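Beseck Snacks and Plates FAQ
Answers by Noura Tannous

Do the Stumel corn puffs really taste like corn?
A little. Mostly they taste like salt and oil. The bag says "farm fresh," and I'd like to meet the farm.

Is the 200 gram bag a better deal than two 100 gram bags?
Check the shelf label before you believe the word "value." In April the big bag cost more.

How long do they keep once opened?
The maker says 6 days. I'd say eat them the same evening – mine were chewy by the next one.

Should I serve them on a plate or in a bowl?
A bowl, if you're feeding people. A plate makes sense for one or two, and a pale one shows up the color. 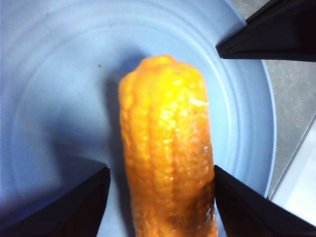

Orange and bumpy, on a light blue plate.

Will the orange wipe off a Gatadura plate?
They claim 1000 washes without a stain. I haven't gotten anywhere near that, so ask me later.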